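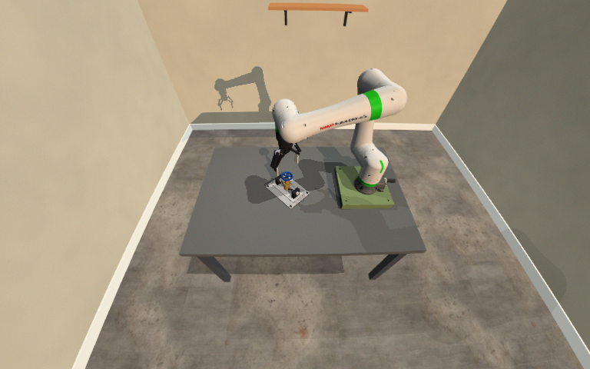
Rendering: dunkelgrauer Tisch mit kleiner Metallplatte, darüber ein weißer Arm mit grünen Streifen

Ratgeber > Garten & Balkon > Bewässerung > Regentonne

Tropfbewässerung nur mit Schwerkraft – reicht der Druck?

Gefragt im Februar von Rostam Golestani

Hallo zusammen, ich plane gerade die kommende Saison und freue mich schon wie verrückt darauf! Im Kleingarten haben wir keinen Strom, aber eine Regentonne mit 400 Litern an der Laube. Daran sollen 11 Tomatenkübel hängen, alle unter dem kleinen Foliendach. Bisher habe ich mit der Kanne gegossen, im letzten August zweimal am Tag, und trotzdem sind mir die Früchte reihenweise geplatzt.

Jetzt liegt hier ein Tropfset von Grinix (vom Nachbarn geschenkt bekommen), und auf der Packung steht etwas von Druckminderer. Den brauche ich ohne Pumpe doch gar nicht, oder? Und wie hoch muss die Tonne stehen? Der weiteste Kübel steht ganz hinten am Zaun, das Gelände fällt dorthin leicht ab.

Antwort von Treasa Ó Súilleabháin

Das klappt, und es macht richtig Spaß! Ich gieße meine Paprika seit Jahren so. Den Druckminderer lässt du weg, der bremst dir bei einer Tonne nur den Durchfluss. Wichtiger sind die Tropfer: Druckausgleichende öffnen bei so wenig Gefälle oft gar nicht richtig. Nimm einfache, die man von Hand aufdreht.

Zur Höhe: Jeder Meter Wassersäule bringt 0,1 bar. Stell die Tonne also so hoch, wie du es sicher hinbekommst, auf Gehwegplatten oder ein ordentlich gemauertes Podest. Voll wiegt die mehr als vier Zentner, da ist ein wackliger Palettenstapel keine gute Idee. Dass der Garten zum Zaun hin abfällt, ist für dich ein Geschenk – die hinteren Kübel bekommen dann eher mehr als die vorderen.

Als Hauptleitung würde ich den dicken Schlauch nehmen und erst direkt am Kübel auf den dünnen gehen. Zwischen Hahn und Leitung gehört ein Filter mit feinem Sieb. Bei mir saßen im ersten Sommer alle naselang Algenfetzen in den Tropfern, seit dem Filter ist Ruhe. Und Deckel auf die Tonne!

Das Absperrventil schraubst du am besten mit einer Platte fest an die Wand, vier Schrauben, je eine pro Ecke. Dann zieht der Schlauch nicht am Tonnenhahn, und du kommst im Stehen dran.
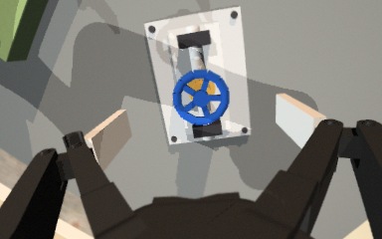 Antwort von Belmiro Pinheiro

Geht. Habe ich mit einem Bewässerungscomputer von Flatow versucht, der wollte aber Leitungsdruck und hat nicht aufgemacht. Achte darauf, dass »ab 0 bar« dabeisteht.

Antwort von Lionel Horrocks

Super Projekt! Noch ein Gedanke zu den geplatzten Tomaten: Das kommt meistens von stark schwankender Feuchte, also knochentrocken und dann ein großer Schwall. Eine Schicht Grasschnitt oder Stroh auf die Erde hilft enorm, dazu möglichst große Kübel. Lass die Anlage vor dem Pflanzen einmal laufen und stell unter jeden Tropfer ein Marmeladenglas, dann siehst du nach einer Stunde, wo du nachdrehen musst. Die Gläser mit viel Wasser drosseln, die anderen weiter auf, noch mal laufen lassen. Welche Sorten baust du denn an?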